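Speaker notes, Ravik fit-out talk, May 19, 2022

Slide 4. Floor layout. Loose furniture is grouped by use: soft seating at the edge, the long table further back. The tan rug marks the informal area and carries only light items. Keep 800 mm clear on any walking route.
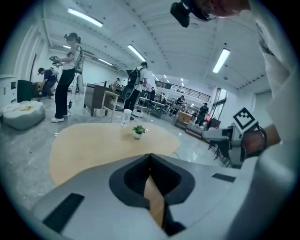 Rug edges count as a trip point in the Orno checklist. Log each one, then tape or move it. Bags and cushions come off the route before opening.

Slide 6. Power at tables. A round table has no back edge, so the cord has to come down a leg. Clip it there, run it to the nearest wall, and cover the last stretch. Close drawers before measuring clearances. Pause for comments.

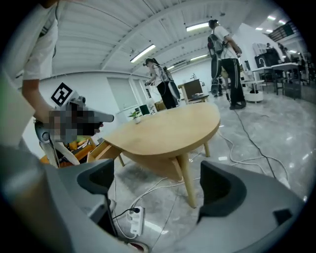
Skimero replied at the November session that clips mark a light wood leg within 15 weeks and that a fabric sleeve is the better choice. Accept the point. Sleeve cost is on slide 7.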